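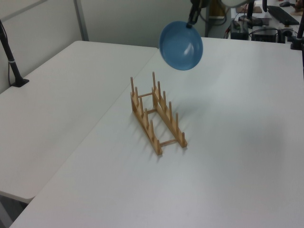

Slide 4. Tigela azul na garra, escorredor de madeira ainda vazio.

Notas:
- Começar pela pergunta: as máquinas já arrumam a louça? Em parte.
- Pegar na tigela pela borda é a parte que corre melhor. Pousá-la entre os pinos é outra conversa.
- Números da Makent, ensaios de dezembro: 18 tentativas, 9 tigelas bem pousadas. Sete falharam já no encaixe, as restantes na pega.
- Lembrar que a mesa estava arrumada. Numa cozinha há talheres, água, gordura.
- Custo: a garra da Besden fica em quase 2000 euros, sem o braço. Não entrar em detalhes, vem no slide 6.
- Chão de fábrica: a Awan já usa isto para tabuleiros, sempre do mesmo tamanho. Funciona.
- Pausa para perguntas antes do vídeo.

Outras apresentações
Dobrar toalhas: o que falta
Zisamholm, visita à linha de embalagem
Garras de dois dedos e loiça fina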